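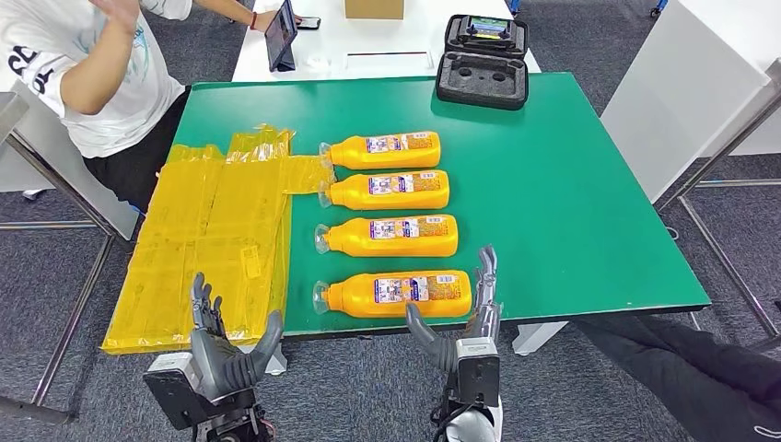 Waking up at 3 am every single night – anyone fixed this?

Sleep & Rest > General

mapleknee
Ok so quick background. 54, female, decent health, walk the dog twice a day, no meds except allergy stuff in May. Fall asleep fine. Like, lights out and gone. Then 3 am, wide awake, heart going a bit, brain making lists. Back to sleep maybe by 5 if I'm lucky and then the alarm goes and I feel like garbage.

Been going on since we moved to Kusuvstead last fall. Tried: no screens, blackout curtains, white noise, Tament tea before bed (tastes like a barn). Nothing. What worked for you?

gus_in_the_garage
What time is your last coffee

mapleknee
Noon. Maybe 1.

gus_in_the_garage
Coffee or "coffee and then a couple iced teas"

mapleknee
...there may be an iced tea with dinner

gus_in_the_garage
Start there. I was the same. Swore caffeine didnt touch me because I could fall asleep on it no problem. Staying asleep was the problem. Took me a couple weeks off it after lunch to see a difference.

pollywog_rn
Also worth asking, any alcohol in the evening? Even one glass. It knocks you out and then wears off in the middle of the night and up you pop. Very common and people hate hearing it.

mapleknee
Glass of wine weekends only. But the waking up is every night so I don't think thats it.

Hendry_B
Hot take, waking at 3 is normal. People wake up several times a night and don't remember. You remember it because you've decided it's a problem. Quit looking at the clock. Turn it to the wall, phone in the kitchen. I did this and still wake up, I just don't know what time it is so I don't care.

pollywog_rn
Agree on the clock, disagree on the rest. Two hours awake every night for months isn't "normal", that's worth a visit. And OP at 54 – hot flashes? Night sweats? Could be hormones even if you don't feel hot. Bring it up with your doctor, seriously.

mapleknee
No sweats that I notice. I do kick the covers off tho. Husband complains. Hm.

Hendry_B
Didn't say don't see a doctor. Said don't panic.

pollywog_rn
You kind of said she decided it's a problem but ok

trailmix_dad
Get a tracker. I use Zelgate, the free one, and it was eye opening. Showed 232 minutes of light sleep one night and almost no deep. Changed everything for me

Hendry_B
Changed what? What did you do with the number

trailmix_dad
Well I started going to bed earlier

Hendry_B
And

trailmix_dad
And I'm in bed longer lol. Jury is out. But I like having the data

juniper.k
I had to delete mine. Would wake up feeling fine, check the score, score says bad night, feel tired all day. Then I'd lie there at night worried about the score. Wrist gadgets are guessing at the sleep stages anyway, mine had me "asleep" through a whole movie.

trailmix_dad
Fair. Mine thinks I nap while I fish

juniper.k
OP what helped me was getting up. Sounds dumb. If you're awake and annoyed, get out of bed, sit in a chair with a low lamp, boring book, go back when your eyes droop. I fought it for a year, lying there getting madder and madder. Bed turned into the place where I was mad.

I learned it at an evening class at the Rangel community center, taught by Janaína Holanda. Six weeks, mostly this kind of thing. Same wake up time every day was the big one, weekends too. Also she had us cut time in bed down for a bit, which was brutal. Do not do that part on your own if you drive for work or have seizures or anything like that, she was very firm about it.

mapleknee
Six weeks of getting up in the cold at 3 am. Sigh. Did it work though

juniper.k
Week one was worse. Week two worse. Somewhere in week four I slept through to 5:30 and cried in the kitchen. Still get a bad stretch now and then but it passes quicker.

gus_in_the_garage
How long do you give it before getting up? I never know

juniper.k
She said 15 minutes-ish but don't time it, go by feel. See above re: clocks

Hendry_B
Thank you

duskrunner
Magnesium. Surprised no one said it yet. Take it at night, out like a light

pollywog_rn
Some people swear by it, evidence is pretty thin imo. And it can mess with your stomach, and it doesn't mix with some antibiotics and thyroid pills or bad kidneys. Ask the pharmacist first, takes two seconds.

duskrunner
It's a mineral not a drug. Been taking it for years, zero issues

pollywog_rn
Glad it suits you. Plenty of minerals can hurt you at the wrong dose.

duskrunner
ok well it works for me so

oldcreekmarge
Do you snore, mapleknee? My sister woke up with a pounding heart for years and put it down to nerves. Sleep apnea. She's a small thin woman, no one thought to check.

mapleknee
Husband says "a little". He also says he doesn't snore, so, unreliable witness. The heart thing does bother me some. Did she do the overnight lab thing?

oldcreekmarge
Home kit first, then the lab. The home one was nothing much, clip on the finger and a strap. Tell your doctor about the heart part specifically, dont just say you're tired. She said tired for years and got told to take up yoga.

mapleknee
Ok. Plan. Iced tea gone as of tonight. Clock facing the wall. Chair and boring book, I have a history of canals someone gave us, should do nicely. And I called the doctor's office, they can see me in 2 weeks – will ask about hormones AND the snoring. Keeping the barn tea for guests.

gus_in_the_garage
Expect a headache for a couple days if you quit the tea cold. Taper a little maybe

mapleknee
It's one glass!!

gus_in_the_garage
Is it a big glass

mapleknee
It's a big glass

trailmix_dad
Report back after the appt. Curious about the home kit, wife has been after me about the snoring too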